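Clekevholm Makers – notes from the November meeting

I said I'd keep these short, so here goes. Treasa Rafferty in the chair, Peadar Keane on the laptop, me scribbling. We started late and the tea was stewed.

Main item was the Vondela sorting kit, which Lecomte are offering us on trial for 30 days. After that it's 70 a month, or we send it back. Peadar likes it a lot. Treasa wanted to know who pays if the arm gets knocked, and I couldn't find it in the paperwork, so I'm to ring them (the reference is 618, in case anyone gets there before me).

We talked a bit about Plesedura as well. Cheaper, but you have to write your own pick routines and I can't see our beginners sticking with that. Parked until spring.
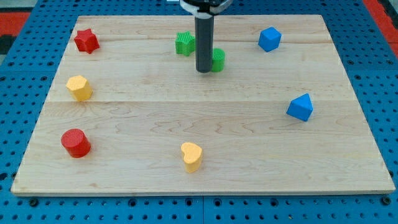
The Vondela exercises come in 3 levels and Peadar went through the first, picking by colour. I'd be happy to start people on that one. Treasa asked whether it could pick by shape as well, seeing that red is both a star and a cylinder and the two greens are standing either side of the gripper. Good question – Peadar thinks that's level two and will check the manual.

Actions: me to ring Lecomte, Peadar to read up on level two, Treasa to ask about the bigger room. Finished at half past eight.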